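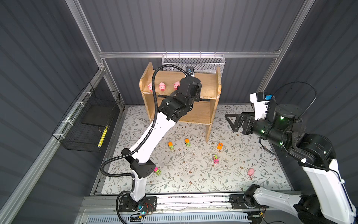 I've had the Flarell two-arm kit from Skillside for a while now, and enough of you have asked about it that it gets its own item this month. Short version: I like it a lot, and I have a few grumbles.

First, the job I set it. Toy pickup! Pigs go on the shelf, trucks and cars stay on the mat until their turn comes. It sounds silly, but small toys are a mean test for a gripper. A pig has no flat sides to speak of, it rolls when you nudge it, and a busy leafy mat does the vision software no favors at all.

Setup ate one long February evening. The manual has you square up the rails before you mount either arm, and I skipped ahead (of course I did) and had to take the left one off again. Verna Pruitt at Skillside walked me through it by phone and was very nice about it.

The part I enjoy most is the teaching. You guide the arms through a task, save the run, and do it again. Skillside suggests 700 runs for a simple pick and place. I'm at 2,078, mostly since I kept changing my mind about where the trucks should go – my own fault. The arms also have great reach, so tall shelves are fair game.

Now the grumbles. The cable routing is left up to you, and I redid mine 3 times. The fans are loud enough that I've stopped taking calls in there. And the software still asks me to log in again after every update, which drives me nuts.

Anika Dvorak is trying the Verbeke version next, with the softer fingers, and I've asked her to write up how it does on the pigs. If you want to borrow my settings file before then, just reply to this email and I'll send it over.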